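Plornell is looking for playtesters for Trikby (remote, paid, 5 weeks) 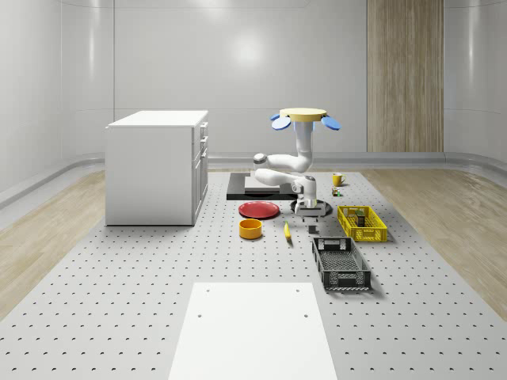 Trikby is a puzzle game for two players on one couch, and we have been making it at Plornell for a little more than two years. It is played with a controller each, on one television, and the whole game is in one apartment building where every floor has a different problem to solve. We are now at the point where our own team knows all the puzzles by memory and we cannot judge them anymore. We need fresh people. Some of the puzzles ask one player to describe a thing while the other looks for it, and the descriptions people give are very different: for the same thing one person will say one description and another a quite different one, and both must be able to finish the level. We would like to hear how you talk to each other when you play, and where you get stuck.

What you will do

The test runs for five weeks in June. Each week we send you a new build with one or two floors of the building. You play it with the same partner every time, at home, when it suits you, and afterwards each of you fills in a short form. The form has the same questions every week, so it becomes faster to fill in.

On Wednesday evening there is a voice call with one of our designers. You don't need to join every call, but please join at least three of the five. We talk about the floors from that week, and sometimes we ask you to play a part again while we listen.

You also record your sessions. The recording tool is called Posico and it is already inside the build. It saves the game picture, the buttons you press and the sound from your microphone. It does not use a camera. You can stop it at any time with one button, and you can delete a session before it is sent to us. If you delete a session we will not ask why, but we do need at least one complete session from each week.

Who we are looking for

We look for pairs. You can be friends, a couple, a parent with a grown-up child, roommates, two colleagues who stay late. Both of you must be 18 or older. We can't match single players with each other this time, because the game has to be played in the same room.

You don't need to be good at games. In the last round we had mostly people who play every day, and they found things that only such people find. This time we want at least half of the pairs to have one person who plays rarely or almost never. If your partner holds the controller upside down at first, please apply.

You should be able to read and speak English well enough to explain what you think. It does not have to be perfect. Mine is not, and the calls work fine. We also have a French group if both of you prefer it, just write so in your application.

If one of you is colorblind, hard of hearing, or uses a special controller, we are very interested to hear from you. We have a text mode for the spoken hints and a second set of colors, and both of them need real testing before we lock the menus.

What you need at home

- a Windows PC that is not older than 5 years or so, with 8 GB of memory
- two controllers, any common brand (a keyboard and one controller also works, but it is less comfortable)
- a television or a monitor big enough for two people
- a microphone, the one in a cheap headset is enough
- internet that can download a build once a week

There is no console version in this test. Please don't apply with a Mac, the build will not start on it.

What you get

Each person receives 50 euros per completed week, paid by bank transfer after the test is finished. If you stop earlier you are paid for the weeks you completed. Your names go in the credits if you like that, under "Playtesters," and each pair gets two keys for the finished game on the day it comes out.

We can't pay in advance, and we can't pay for hardware.

About secrecy

You sign a short agreement before the first build. It says that you don't show the game, stream it or write about the puzzles until we have announced the release date. You may tell people that you are testing something for Plornell. Other people in your home may watch you play, this is no problem.

The levels you see are not finished. Some rooms have only gray boxes, some music is missing, and on the fourth floor the elevator makes a sound that is much too loud - we know about this one, so you don't have to report it. Marti, the old neighbor who gives the hints, still has a temporary voice recorded by one of our programmers. The real actor comes later.

How to apply

Send one email per pair to Jérémie Sabatier, using the contact form on our site with the subject "Trikby pairs." Please tell us:

- both first names and your country
- how often each of you plays, and one game you both know
- how you know each other
- what PC and controllers you have
- if you prefer English or French for the call
- any evening when you can never play

A few lines for each point are enough. You don't need to attach a CV, and we do not read links to streaming channels in this round.

We received 129 applications for the previous test and it took us longer to answer than we promised, I am sorry about that to everybody who waited. This time everyone gets an answer, also when it is no. If you applied before and were not selected, you are welcome to try again and you can simply copy your old text.

Pairs that are selected first have a test call of fifteen minutes, mainly to check the sound and that Posico starts correctly on your computer. The first build comes after that, together with the agreement and a small guide of two pages.

Questions about the test can go to the same contact form. Please put "question" in the subject so I don't count it as an application.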